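Rorkville Film Club
Minutes of the monthly meeting, September 10, 2021

The meeting was opened at seven in the evening in the upper room of the library. The minutes of the last meeting were read and approved with one correction: the rent of the projector is 40 dollars for one evening, and not for the whole weekend as it was written.

1. Horror weekend
The club discussed which film will open the horror weekend in February. Two titles stayed on the list after the summer vote, "Eden" and "The Salt Door". Those in favor of "Eden" said that it is a quiet film with a strong ending and that the distributor, Celtix, already answered our letter. Those against said that it is slow in the first hour and that the trailer shows too much of the story. After the discussion it was decided by vote to open with "Eden" and to show "The Salt Door" on Saturday night.

A member asked if we can show the trailer of "Eden" before our autumn films. Celtix allows this without payment, but only the short version. The secretary will ask for the file.

2. Costs
Celtix asks 200 dollars for one screening of "Eden". A second screening on Sunday afternoon would be charged again at the same price. The meeting agreed to one screening only. The budget for the complete weekend stays at 2000 dollars, with the hall and the printing included. It was noted that the printing last year was more expensive than planned, and therefore two offers must be compared before the order.

3. Hall
The Mok Theater confirmed Friday and Saturday by letter. Sunday is still open, as the theater has a children's play in the same week and the stage must be built again. The sound on the left side was weak at our last screening there. The theater was informed and promised to check the speakers. We will ask for a test one day before the opening.

4. Subtitles
It was proposed to show all films with English subtitles, also the ones in English. Some members find this disturbing in a horror film, because the text announces a noise before it is heard. Others said that they miss half of the words without it. It was decided to have subtitles on Saturday and to ask the audience for an opinion after the film.

5. Posters and program
The program sheet will have four pages. We print 3000 copies, the same as last year. The text about each film must be ready two weeks before printing and must not tell the ending. This was a complaint from several visitors last time, and the meeting found the complaint correct.

6. Other matters
The old DVDs in the cabinet will be sorted before the next meeting. Members who borrowed one are asked to bring it back. The meeting was closed at nine.
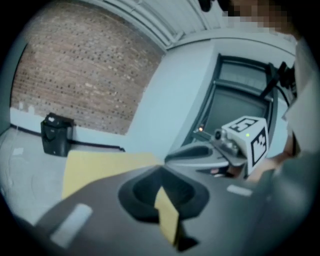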